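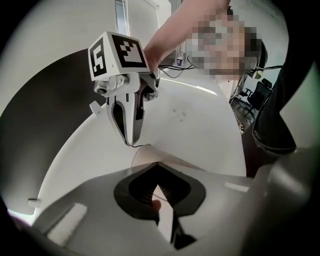
Figure 3. View from the wrist camera of one hand-held gripper during a session. The second gripper, with its marker block, is held above the round white table.

4.2 Collection with hand-held grippers

All demonstrations in the Lakimar set were recorded with hand-held grippers and no robot in the loop. Each device carries a wide-angle camera at the wrist and a cube printed with square fiducial markers. We kept the finger shape and pad material the same as on the Gretden arms used in Section 5, so that contact in the recorded video would look close to what the policy sees at run time.

The set holds 2,618 demonstrations after filtering. They were recorded in two rooms, one in Tunis and one at our own lab, with the same instruction sheet. Operators were told what the end state should be but were free to choose their own grasp and approach. A demonstration began when the operator closed the fingers fully and opened them again, and ended with the same gesture. The gesture frames were trimmed before training.

Pose was estimated in two stages. Visual-inertial tracking gave a trajectory for each gripper in its own frame. Whenever the marker cube on one gripper was visible to the camera on the other, we solved for the relative pose between the devices and added it as a constraint. Faces seen at a steep angle gave noisy corners, and we dropped any detection in which the solved pose flipped between adjacent frames. Between detections the relative pose was carried forward from the two separate trajectories.

Bystanders and operators often enter the wide field of view. Faces were pixelated before the video left the recording machine, and the policy was trained on the pixelated video. We did not mask hands, sleeves or cables. A version of the policy trained with the operator's forearm painted out did no better on the held-out tasks, and the painting step left smears near the fingertips that we did not want in the data.

Filtering was done by hand. Ilze Dambrauskienė and Adhiambo Mwakalinga each reviewed the full set and marked demonstrations with lost tracking, a missing end gesture or a dropped object that was not picked up again. A demonstration was removed if either reviewer marked it. Slow or clumsy demonstrations were kept. The effect of removing them as well is reported in Section 5.3.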